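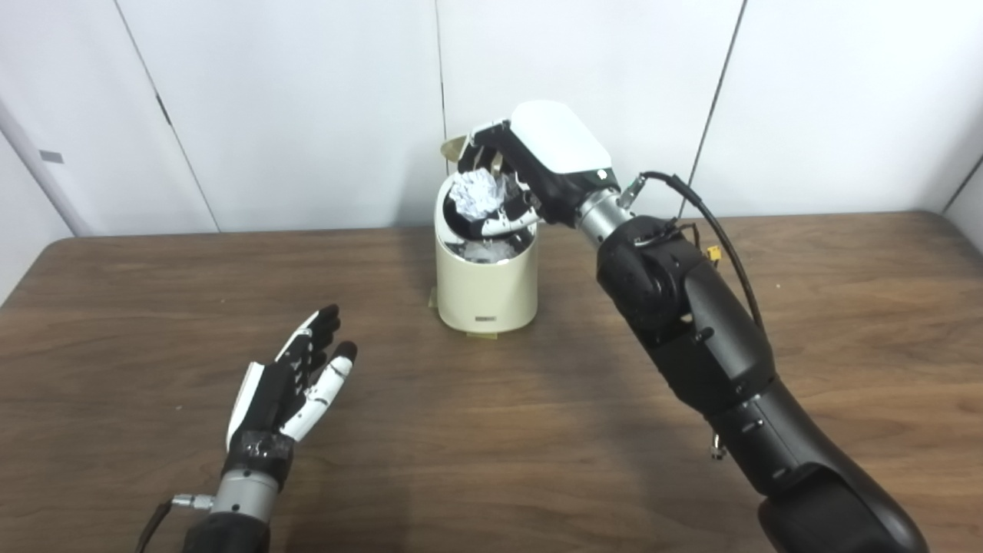 A cream-colored bin with its lid open on a wooden tabletop.

Lirivgate opens sign-ups for the Kolel 3, a phone you can open with one screwdriver

Early testing starts in April, with shipping to follow over the summer

Lirivgate today announced the Kolel 3, its third smartphone and the first one the company has designed from the circuit board up. Sign-ups for the early test group are open now on the Lirivgate website, and the first phones go out to testers in April.

People who own a Kolel 2 have been asking about this one for a long time, and we are thrilled to finally talk about it! The short version is that the Kolel 3 is lighter, lasts longer on a charge, and comes apart more easily than anything we have made before. The back cover slides off by hand. Under it are 13 screws, all the same size and all with the same head, and the screwdriver that fits them comes in the box.

The battery was the part we heard the most about. On the Kolel 2 it was held down with glue strips, and plenty of owners wrote in to tell us what they thought of those strips. The new battery sits in a tray and lifts out with a fabric tab. Swapping it takes a couple of minutes if you have done it before, and maybe ten if you are reading the booklet as you go. Spare batteries will be on sale the same day as the phone.

The screen has changed as well. It is flat this time, with a slightly wider border than on many recent phones, and we like it that way. A flat screen is easier to replace, it takes a cheaper screen protector, and your palm doesn't set things off when you reach across it. Brightness adjusts in smaller steps at the low end, so reading in bed at 2 a.m. should be a good deal kinder on the eyes.

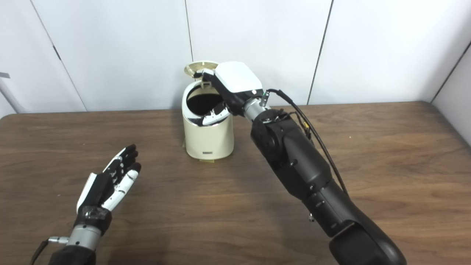

Software is the other big piece of this release. The Kolel 3 runs Witen, our own light version of Android, which has been in daily use on the Kolel 2 since last fall. Witen adds a plain home screen, a call recorder where local law allows one, and a storage page that shows what is taking up room in words a normal person can follow. It also leaves a lot out. There is no second app store, no news feed to the left of the home screen, and no duplicate photo app. Every app that ships on the phone can be removed apart from the dialer and settings.

The latest build of Witen closes 242 bugs reported by owners. Many were small: an alarm that showed the wrong icon, a keyboard that covered the send button in landscape, a flashlight shortcut that stopped responding after a restart. Some were a lot more annoying than that, and the long-standing problem with Bluetooth in older cars is among those fixed. Anyone with a Kolel 2 will get the same build as a free update before the new phone ships. Thank you to everyone who sent logs, screenshots and, in one case, a very good hand-drawn diagram.

The camera was tuned together with Ranasinghe, the imaging studio that also worked on the Kolel 2. The team there spent the winter on two things, skin tones under indoor light and the delay between pressing the button and getting the picture. Both are much better. Moving kids and pets are still a challenge in a dark room, and a further camera update is planned for after launch. The main camera and the selfie camera are each on their own small board, so a cracked lens no longer means replacing both.

A few more details for those who like them. The headphone jack stays. The power button has moved up a little and now has a ridge you can find without looking. There is a slot for a memory card and space for two SIM cards, and you can use all of them at once, which was the top request in our owner survey. The speaker grille has a removable mesh for cleaning. Colors at launch are slate, moss and a pale yellow that came very close to being dropped and is now the office favorite.

Cases made for the Kolel 2 will not fit, as the new phone is slightly shorter. Chargers and cables carry over with no change.

Joining the test group

Testers use the phone as their main device for roughly 3 months and fill out a short form every other week. No technical background is needed, and we would love to have people who have never opened up a phone. Testers keep the phone when the test is over. Places are limited, and those not picked for the first round stay on the list for the next one.

Pricing and the full list of countries will be announced when orders open. Repair guides for every part will be posted at the same time, free to read and print, along with prices for each spare.

About Lirivgate

Lirivgate makes smartphones and the software that runs on them. Its products include the Kolel line of phones and the Witen operating system.

Press contact

Review units, product photos and spec sheets can be requested through the press page on the Lirivgate website. Please include the name of your outlet and a shipping address.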